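Section 4. Preparing and Packing a Guest Toiletries Box

This section applies to all staff who prepare toiletries boxes for the Tullonton and Skultville residences. It replaces the instructions issued in April. Questions should be directed to Natsumi Amano, Residence Supplies Office, extension 148.

4.1 Preparing the table

1. Remove all personal belongings, paperwork, and drinks from the packing table.

2. Wipe the tabletop with a dry cloth, following the direction of the grain. Look across the surface from a low angle. Small white specks show clearly against the brown wood and may be carried into the box on the underside of an item. Wipe again wherever specks remain.

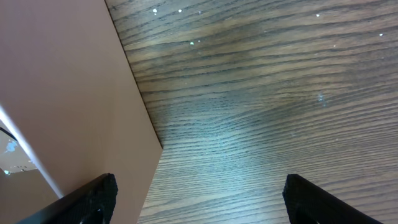

3. Set the box on the table with its open side up. Press each wall outward until it stands straight. Do not use a box with a torn corner or a wall that will not hold its position.

CAUTION: Do not use spray cleaner on the table while an open box is on it. Cardboard that has become damp must be discarded.

4.2 Checking liquid items

Liquid items are the most frequent source of damage in storage. Each one must be inspected before it is placed in a box or on a washroom shelf.

1. Stand the container upright on the table and leave it there for one full minute.

2. Confirm that the collar is tight. Turn it by hand only. Pliers and other tools are not permitted.

3. Examine the contents through the side of the container where the plastic is clear. In a foaming hand soap, a band of bubbles at the top of the liquid is acceptable and is not a reason for rejection.

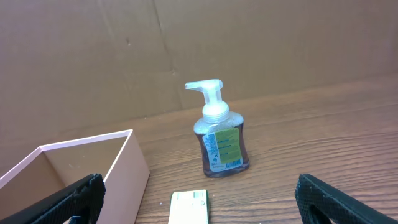
The pump should not be pressed during inspection. A pump that has been pressed may leave soap in the nozzle, and the soap will drip when the container is moved. If a container has leaked, wipe it, set it aside, and enter it on Form 12 before continuing.

4. Confirm that the label is attached on all sides and that the barcode can be scanned. A container without a readable barcode cannot be entered in the Leclerc stock register.

NOTE: Hand soap with a pump is issued to the washroom and is not packed in the toiletries box. Return it to the washroom shelf after inspection.

4.3 Placing items in the box

1. Place the spray bottle first. Stand it upright in a corner of the box, with the nozzle facing the nearest wall.

2. Lay the toothbrush flat on the floor of the box. It must not rest on top of another item.

3. Place the small carton last, with its printed face up.

4. Check that no item extends above the walls in a way that would prevent stacking. The spray bottle is exempt when the box is to be carried directly to a room. 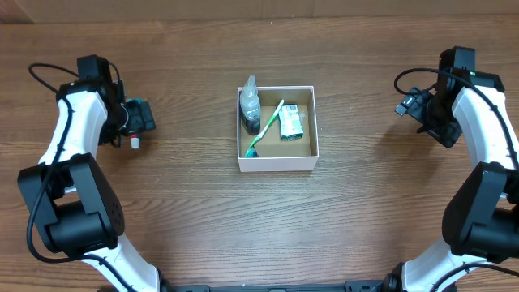

Boxes are to be delivered on the day they are packed. Before a box leaves the table, the packer compares its contents with the room request and signs the slip. A toothbrush may be laid diagonally between the spray bottle and the carton, since a shallow square box leaves enough floor space for this arrangement. Items may lie loosely if the box is carried level. For transport by cart, fill the gaps with plain paper.

4.4 Storage

Packed boxes awaiting delivery are kept on the Stundavix shelving in Room 14. Do not stack open boxes. Place the signed slip beneath the box, where it can be read without moving the contents.

Section revised 20th May.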